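Okay so I have fallen completely down the sausage-on-a-stick hole this August and I need to tell somebody. Thread!

Background: my neighbor Tiago Pinheiro handed me one over the fence at 10 in the morning. Skewered, browned, a bit crackly on the outside. I ate it standing in the wet grass in my slippers and went straight in to look up how to do them without a grill.

You do not need a grill!! A little countertop toaster oven is plenty. Mine is a Nollberg, hand-me-down, the door squeaks, and it does these better than the big oven ever did.

Skewer them cold, straight from the fridge. Push the stick in from one end and go slow, turning as you push. If you rush, it pokes out the side (ask me about my first batch).

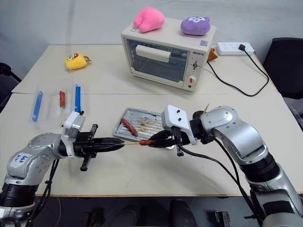 My favorite part is how little you have to own for this. Sticks, sausages, a small oven, something to set them on. Do use a rack with raised edges if you have one, like the silver one with the ridged slats. A sausage with a bit of a curve to it will lie diagonally across and stay put, and the brownish grease stains are just what a rack looks like once it's been loved. I've quit scrubbing mine down to bare metal every time.

Timing in my oven: 14 minutes, turned once halfway. Yours will be different! Müzeyyen Yüksel told me hers need longer and she's been making them for years, so start checking early and trust your eyes.

Put foil under the rack. Please. I skipped it once and the smoke alarm had opinions.

Small score along each side before they go in if you like crispy edges (I do, very much). Brush of mustard and honey for the last two minutes if you want them sticky.

Oğuzhan asked about soaking the sticks. I do, in a tall glass while the oven heats up. The ends still go a little dark and I kind of love that.

Next up: onion and pepper between the pieces. Buying more skewers tonight, the 100 pack, no regrets. Send me your dipping sauces!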